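# Chapter 4: Two Arms on One Table

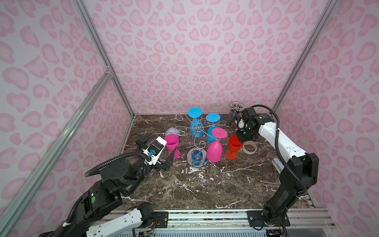
## 4.1 What This Chapter Covers

The first three chapters dealt with a single arm bolted to a bench. From here on we use two. The build belongs to Châu Phan and Musyoka Were, who put it together in a shared workshop in Dredholm and named it Wilis. They started in January with a frame of aluminum extrusion and one arm. The second arm went on later, and most of the trouble began then.

The task is plain enough. Goblets stand on the table or hang upside down from a wire rack, and the arms have to move them between the two. A goblet is a hard thing for a beginner's gripper. The stem is thin, the foot is wide, and the bowl can swing if it is held too low.

You will need the parts list from Appendix B and the joint tables you filled in for Chapter 3. If your arms differ from the ones used by Phan and Were, the steps still apply, but the numbers will not.

## 4.2 Mounting Both Bases

Both arms are fastened to the same slotted rail along the front of the table. Loosen the bolts, slide each base to its mark, and tighten them a little at a time, working from corner to corner. Measure between the bases before the final turn. Write the distance down, as you will enter it in the setup file in Section 4.4.

Next, move each arm by hand through its full range with the power off. Watch the cables as well as the links. A cable that is slack at rest can pull tight when the wrist turns inward. On Wilis, 30 of the first 91 test runs were stopped by hand, most of them for a snagged cable.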